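We use cookies to remember your login and your reading settings. By continuing to browse you agree to our cookie policy. Accept | Manage settings

Grasp planner rejects every candidate when two blocks lie side by side

Posted by Tumaini Mushi, 2025-10-31
Tags: bin picking, grasp planning, collision checking, point cloud

I have a KUKA arm picking narrow rectangular blocks out of a gray metal bin. Segmentation is fine and the pose estimates are good enough that single blocks come out without trouble. The planner is Prilberg with the default parallel-jaw sampler, and motion goes through our own node.

The trouble starts when two blocks are parallel and nearly touching. The sampler gives me 34 candidates for the pair and the collision check throws out all of them. The log only says "finger volume in collision" and then the cell stops and waits for an operator. Blocks close to the front wall have a similar problem, but there at least a few candidates survive.
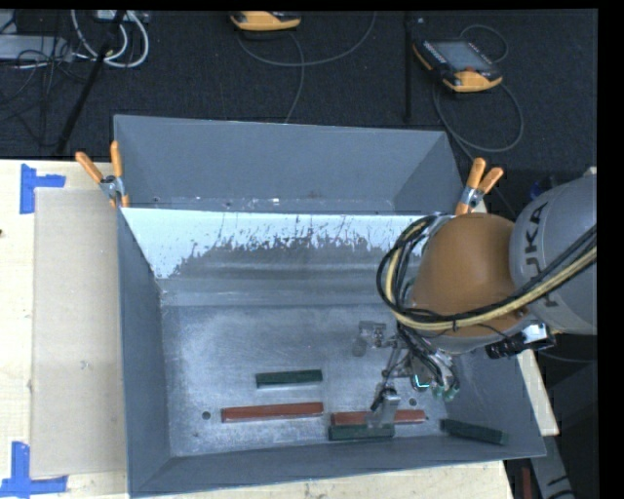
What I have tried

- Lowering the collision margin from 5 mm to 2 mm. A few candidates came back for the wall cases. Nothing changed for the side-by-side pairs.
- Raising the sample count to 748. It takes much longer and the result is the same.
- Turning off collision checking against neighboring blocks. The planner then picks a grasp straight through the second block, so I turned it back on.

The green and red pair near the front wall is the kind of case I mean. I would like to solve this in software if possible. Changing the fingers means redoing the tool calibration and I don't want to do that before January.

Is there a setting for this, or do I need to write my own sampler?

Citlali Huerta

You don't need a new sampler. The default one only closes across the short side of the box, at the middle of its length. With a neighbor pressed up against that side there is no room for the finger, so more samples just give you more copies of the same bad grasp.

Two things to change.

First, let it sample along the whole length of the block. Look for the center offset limit in the sampler config. Ours was set to zero by default. If the blocks are staggered even a little, one end often has free space on both sides, and an off-center grasp there will pass. Check that your grip force can hold the block without it rotating.

Second, add a push as a fallback. When every candidate for an object fails, and the object blocking them is another loose block, plan a short straight push with the closed fingers along the long axis of one block. Then take a new image and plan again. We push 17 mm, and a second time if needed. After that we skip the pair and go on to the next object. Push away from the wall, never toward it, and set a force limit on the move.

Keep the bin walls as a separate collision object with their own margin. If walls and blocks share one margin, you can't loosen one without loosening the other. I would put the walls back to 5 mm and keep 2 mm for the blocks.

For the log, there is a verbose flag on the collision checker that prints which pair of bodies failed. It helps a lot.

Rweyemamu

What camera are you using? Shiny bins give bad depth. I would check the point cloud first. We had points floating above the floor and the planner thought they were obstacles. A filter fixed it.

Tumaini Mushi

The cloud had some stray points on the metal floor. I filtered them and it didn't change the side-by-side pairs, but it did make the wall cases better, so thanks for that.

The center offset limit was at zero here too. With it set to 30 percent of the length, 13 of the 34 candidates pass on my saved test case. I haven't written the push yet. The verbose flag shows the remaining failures are all finger against neighbor block.

Edthorpe

Same planner, same problem, but with round parts. The offset setting does nothing for those. If you get the push working, please post the retry logic, mainly how you decide which of the two parts to move.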